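On Keeping a Household Inventory

It has been the practice of this blog to address matters of domestic administration as they arise. The present entry concerns the household inventory, a subject on which several readers have written to me following my remarks in April about insurance renewals.

I began my own inventory after the move to Drarnetti Street. The moving company, Sikder, had provided a printed form on which each carton was to be numbered and its contents stated. I completed the form with less care than it deserved. Carton 14 was entered as "various," and it was in that carton that the good scissors, the spare keys and my late aunt's recipe cards traveled. They were located two months afterward. I resolved at that time that a proper record would be established and maintained.

The inventory now stands at 681 entries. It is kept in a plain spreadsheet, with one line for each item or set of items. Three columns are required: what the thing is, which room it belongs in, and the year it was acquired. A fourth column, for notes, is optional and is the one I consult most often. It records repairs, the names of people to whom items have been lent, and in certain cases the wish of a relative to have the item eventually.

I was at first inclined to record the purchase price of everything. I would advise readers against this. Prices are difficult to recover after a few years, and the effort of searching for old receipts caused me to set the whole project aside for most of a winter. At present I enter a price only for furniture, appliances and anything that would need to be claimed for separately. 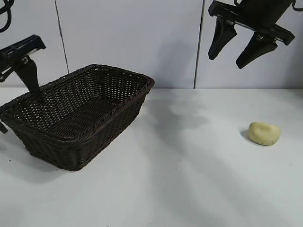 The question of what constitutes a single item has required some thought. A set of dinner plates is one entry. A bookcase is one entry and its books are not entered at all, with the exception of 2 volumes that were signed by their authors. Tools are listed individually, as they are the items most often borrowed. My neighbor Azadeh Rostami, who keeps an inventory of her own, lists her books by shelf and regards my approach as incomplete. We have agreed to differ on this point.

I have also been asked about software. I used a program called Trisau for one season and found it satisfactory in most respects, although it insisted on a category for every entry and would not accept a blank. Flulau was recommended to me as well, but it required an account, and I did not proceed. The spreadsheet has the advantage that my brother can open it — he holds the second copy — and that it may be printed.

Revision takes place once a year, on a Saturday, and occupies the morning. I proceed room by room with the printed list and a pencil. Items that have left the house are struck through and moved to a separate sheet, where I continue to keep them. I have on occasion been glad to confirm that a lamp I was searching for had been given away.

The garage remains outstanding. It was omitted from the last revision on account of the weather, and I intend to begin with the shelves along the back wall.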